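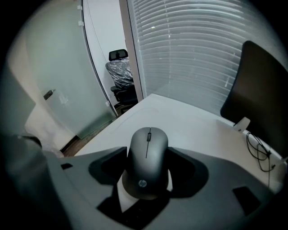
Lircombe has put its hand-held gripper kit on general sale, nine months after the first sets went out to a small number of university labs. The kit is called Lei and is meant for teams that want to teach robot arms by recording people doing ordinary jobs with their own hands. The jobs can be as plain as tidying a desk, and a computer mouse gripped by its sides between the two dark pads is well within what the jaws are built for. A pair of grippers, a charging dock and a year of the recording software cost 985 euros. Single grippers are not being sold for now.

The company announced the release on May 21, 2020, along with a list of changes made since the trial sets. The jaw pads are softer and can be swapped without tools. The trigger has a shorter pull, which several of the early labs had asked for, and the body has been widened to make room for a larger battery. Lircombe gives a running time of 73 minutes on one charge with both grippers recording.

"People were stopping halfway through a session to plug in," said Selina Pfister, who runs the product side at Lircombe. "The old battery was fine for a demo and no good for an afternoon's work."

Each gripper has a marker cube fixed to it, printed with black-and-white squares, so that a camera worn on the head can work out where the two hands are in relation to each other. The cubes have drawn some complaints. Ruoxi Ren and Weidong Mao, who used a trial set at the Estska robotics lab from February, said they were happy with the tracking on open desks but lost it more often when reaching into shelves or under monitors.
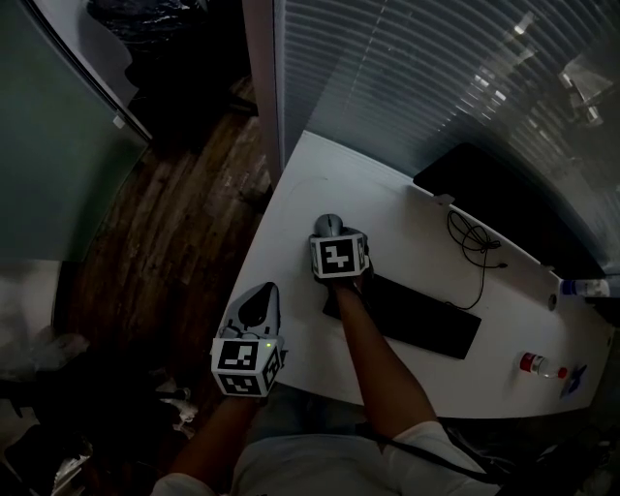 Both Lei grippers in use at a desk, with the marker cubes in view.

Ren said the lab had recorded 600 short tasks with the pair and threw out fewer than expected. "The left hand is where you lose them – people forget about it when the right one is busy," she said.

Lingyun Shen, who wrote most of the recording software, said an update due later this year would warn the user when a cube had been out of sight for too long. Smaller cubes are also being tried, but there is no date for them.

Orders placed now will ship in 20 working days. Labs with a trial set can trade it in against the new kit, provided both grippers are returned with their dock. In central Europe the kit is sold through Skisex, where Barbara Śliwiński is handling orders and repairs.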